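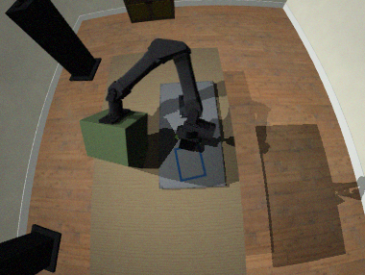

Demonstration is the oldest method of instructing an industrial robot and remains the one most often used when a task is hard to write down as a program. An operator moves the arm through the work, either by taking hold of it or by driving it from a separate control device, and the system records the joint positions and the gripper commands at regular intervals. The recordings are then used to fit a control policy. In this unit all demonstrations are first given in simulation. The arm is mounted on the green box beside the gray tabletop, and the blue outlined square marks the target area for the placing exercise. Students should note that the outline is drawn without a fill, so that the tabletop inside it has the same appearance as the tabletop outside it. A policy trained on camera views must therefore find the target from a thin line alone.

Unit 5: Collecting Demonstrations by Hand and by Remote Control
Course instructor: Lucienne Bodin
Laboratory instructor: Dilek Çınar
Revised 2024-06-04

5.1 Two ways of giving a demonstration

In hand guiding, also called kinesthetic teaching, the motors are set to a compliant mode and the operator pushes the links directly. The method gives the operator a good feel for joint limits and contact forces. It has two drawbacks. The operator's hands and body appear in the camera views, and the readings from the joint torque sensors include the forces applied by the operator.

In remote control, or teleoperation, the operator remains outside the workspace. The command may come from a leader arm with matching joints, a hand controller tracked in space, or a keyboard. The leader arm is preferred in this course. Its joint angles are copied to the follower, and no inverse kinematics solution is needed. Students who use the hand controller should expect some difficulty near full extension, where a small motion of the hand can call for a large motion of the elbow.

Simulation permits remote control only. Hand guiding is covered in the second laboratory block, which begins in September at the Clonddale site.

5.2 What is recorded

Each demonstration is stored as one episode. An episode holds the observed joint positions, the commanded joint positions, the gripper command, the camera views, and a success label entered by the operator. Observed and commanded positions are both kept. They differ whenever the arm lags behind the leader or presses against a surface, and the difference carries useful information about contact.

The recording tool is Plokolex. It writes a separate file for each episode and does not overwrite earlier files. Episodes should be uploaded to the Masilela server at the end of each session. The folder name is the group number followed by the station number.

5.3 Required episodes

Each group will submit 200 successful episodes of the placing task. Of the episodes collected in past terms, about 265 were needed to reach this number, and groups should plan their station time accordingly. Failed episodes are to be labeled and submitted with the rest. They are not counted toward the requirement, but they are used in Unit 7.

The starting position of the object must vary from one episode to the next. The start file supplied with the assignment lists 1,000 positions in random order. Groups should take them in sequence from the line number assigned to them and should not skip positions that look difficult. A data set made up of easy starts will produce a policy that fails near the borders of the table, and this fault will not show in the training loss.

5.4 Conduct of a demonstration

Begin recording only after the arm has reached the home pose. Approach the object from above. Move at an even pace and avoid long pauses; a policy that has learned from pauses may stop at the same point and remain there. If the grasp is poor, a correction may be made within the same episode, and such corrections are welcome in moderate numbers. Release the object only when it rests on the table, then raise the gripper clear before ending the recording.

Two operators in one group often solve the same task along different paths. When the paths are averaged, the result may be a motion that neither operator would have made. Groups should agree on a single approach direction before collecting and state it in the report.

5.5 Lighting and shadows

Shadow rendering is left on in the standard scene and must not be changed. The shadow of the gripper moves with the arm and can serve the policy as a cue to height — a cue that may be lost when the light is moved. The Sitiva lighting file, issued with Unit 6, will be used to test for this.

5.6 Reading and submission

Read chapters 4 and 5 of the course reader before the laboratory session. The written report is limited to three pages and must include the success rate for each operator, the approach direction chosen, and one plot of observed against commanded position for the wrist joint. Questions about station access should be sent to Dilek Çınar.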